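Speaker notes – Fosden cell incident
Talk for the Heldale automation meetup, 2023-05-09
Speaker: Halima Mosoti

Opening

Say who I am and get to the fault quickly. I run the handling cell at Fosden. Nipon Wongsuwan wrote most of the motion code and Maricica Pop did the safety review afterward. Both have read these notes.

Short version for people who will leave early: the arm lost its tool weight setting after a controller restart, kept working for most of a shift with the wrong one, and then pushed down into a display riser and cracked it. Nothing hit a person. Lamai Panyasiri was standing inside the reach of the arm when it happened, and that is why we treated it as a safety event.

What the cell does

Shelf-restocking work for small shops. The arm picks packaged snacks and drinks from a table and sets them on or takes them off a stepped riser. Mixed shapes: bars, boxes, small round tubs, cans. The objects get moved around between runs.

We had done 4,000 picks without a protective stop. Say this number slowly. It made us relaxed, and it comes up again later.

What happened

In January we changed the gripper fingers to a longer set. Nipon entered the new tool weight and center of mass and tested it. He saved it to the running program but not to the installation file. The two are separate on our controller and the screens look nearly the same.

The cell was restarted after a network change. It came back up with the old values. The arm thought it was carrying a lighter tool, so the force reading was off by a constant amount the whole time. Picks still worked. The log shows 141 of them between the restart and the fault.

Pick 142 was a bar on the top step. The depth estimate on clear acrylic was bad and the target came out too low. Normally the contact check catches that and the arm backs off. With the offset in the reading, the check fired late. The fingers pressed through the bar and into the step.

(Pause here. Someone usually asks about the force limit. We had it set at 100 newtons. The arm did stop at its limit. The step cracked before that.)

Where Lamai was

She had reached in to straighten a box on a lower step. The cell was in reduced speed and she believed it was between picks. The status light was green for both "waiting" and "planning". She pulled back when she heard the crack. No injury.

What we got wrong

Clear plastic was a known problem. We had a ticket open for it and had moved it down the list twice.

The contact check was doing the job of the depth estimate. When the check was off, there was nothing behind it.

We counted successful picks and never looked at how many of them had needed the contact check to save them. Maricica went back through the last 1,000 and found plenty.

What we changed

Tool weight is now read back from the controller at startup and compared with a file. If they differ, the arm will not move.

Before the first pick, the arm holds still with empty fingers and the force reading must be near zero.

Planning has its own light, amber. Hands stay out on amber.

The riser position is fixed in the program as a solid block with a margin. The arm slows down above it whatever the camera says.

Þórey Eskildsen at Bratasby asked us for the startup check and has it running on her cell. Offer to send it to anyone else who wants it.

Still open

Shiny wrappers and foil give us bad depth too. The fixed block does not help there – those items move. Khurana is lending us a second sensor to try.

Leave the last slide up during questions. 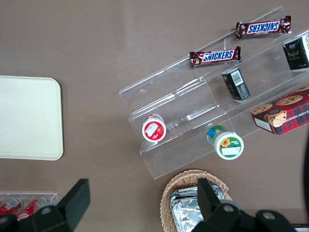 Last slide: gripper over the table, with the clear riser and snack items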